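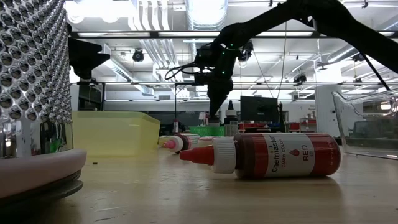 Garba Ogundipe
23 Aug 2023

Can a machine tidy up after a baking session yet? My answer after a summer of reading and watching: bits of it, slowly.

Bottles are a good test. A small one lying on its side can roll when touched, and a narrow tip gives fingers very little to hold.

Then there's sorting. Reds in one tub, yellows in another sounds easy. Overlapping bottles make it hard - you have to pick which one to move first.

Clear plastic is worse. Plenty of cameras still struggle with see-through tubs.

I'd pay 200 pounds for something that put my icing colours away. Nothing at that price does it.

Wiping sticky drips off the caps? Still a job for me and a damp cloth. I'll look again in September.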